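The Man Who Wants His Robots to Clear the Table

I went to see Gordon Sawatzky expecting to be talked at, and for the first hour I was. He has been building a two-armed machine in a shared workshop called Brarkach for longer than he planned, and he has a speech ready for anyone who comes through the door. 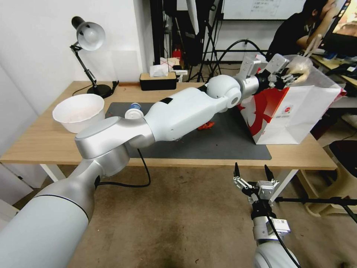 The speech goes like this. People have washing machines and dishwashers, and between the two there is a gap, and the gap is all the picking up. Cups, wrappers, takeout bags. "You spend your life moving stuff three feet," he said. "That's the job I want gone."

I asked him how much of that job the machine can do today.

"Today? It can put a packet in a bag. Sometimes."

How often is sometimes?

He didn't want to give me a number, and then he gave me one anyway. He has logged 800 attempts at getting a small item off a mat and into a bag. Of those, 513 ended with the item in the bag. He said this with some pride. I have a nine-year-old at home who would be sent back to the kitchen with that record, and I told him so.

"Your nine-year-old had nine years," Sawatzky said. "And you feed him."

Fair enough, but feeding the robot isn't free. The arms came secondhand from an outfit named Kramer that was closing down a test line, and he paid $3356 for the pair. The grippers were extra. So were the cameras that sit above the wrists, and the brackets for the cameras, which he had to order again when the first ones flexed. He keeps the receipts in a shoe box and hasn't added them up. "I know what a total would do to me," he said.

Sawatzky used to repair commercial ovens. He talks about robots the way I imagine he talked about ovens, mostly in terms of what fails. The cables fail first. They get tugged each time a joint swings wide, and the connectors work loose, and then an arm stops halfway through a reach with no explanation. He has moved the cable on the left arm four times. He showed me where it used to run, tight along the elbow, and where it hangs now with some slack in it.

"Slack snags on things. Tight pulls out," he said. "Pick one."

The software side is called Nullen, a name he shares with two other members of the workshop who write most of it. None of them is paid. The idea is that a person drives the arms by hand through a task over and over, the cameras record it, and a program learns to copy the motion. They have 2236 of these recordings so far. I asked whether it bothered him that a human had cleared the table that many times so that a robot could do it badly.

He laughed, a little late. "You put that in there and my wife will frame it."

What he wanted to talk about was bags. A hard box is easy, he said, and I believe him, having watched plenty of factory videos. A paper bag is another thing. The rim gives way when a finger brushes it. A knotted plastic bag is worse, with handles that point a different way each time you set it down. He does all his tests with whatever people in the building have had for lunch, on the theory that a machine trained on clean foam blocks would be useless in a house.

I think he's right about that, and it's the part of the visit that has stayed with me. It's also the strongest argument against the whole project. If a lunch bag is this hard, what happens with a wet towel? What happens with a cat on the table?

"No cats," Sawatzky said. "Not yet. There's a stop button."

Where is it?

He pointed across the room. It was a good long walk from where I was standing. He agreed it should be closer and wrote that on his hand.

There is a company in this story too, or the ghost of one. A firm called Zoslow got in touch in August and asked whether the group would license its recordings. The talks went on through several phone calls and then stopped. Sawatzky blames the lawyers. One of the programmers, who asked me to leave her name out, said the buyers had wanted a live demonstration and had been given one.

"It dropped a spoon," she said. "Then it dropped it again. Then it picked up the mat."

I asked Sawatzky about the mat. He said the mat was a calibration problem and had been fixed.

He ran it for me before I left. I'm going to be careful here, as I know how these pieces usually go – the visitor arrives doubtful, the machine does something charming, the visitor goes home changed. The arm went out, slowly, and came down beside a wrapper. It closed on nothing. It backed up and tried again and got a corner, and carried it toward the bag, and let go early. The wrapper landed on the table. The second arm did not move at all.

"That's one of the other 287," he said.

So he had done the subtraction. I liked him more for that than for anything in the speech.

We had coffee afterward, and I put it to him plainly. The thing takes up a room. It costs more than a used car I once drove for six years. It needs three adults to look after it, and at the end of the day one of the adults throws out the trash. Why not stop?

He thought about it longer than I expected. "When I started on ovens, the guy training me said you'd know you were any good when the customer stopped watching you," he said. "I still watch it the whole time. I can't look away for a second. I'd like to get to where I can turn around and drink my coffee."

I asked when that might be.

"Next year," he said, and the programmer, across the room, said "No."

He picked up the cups himself and took them to the sink.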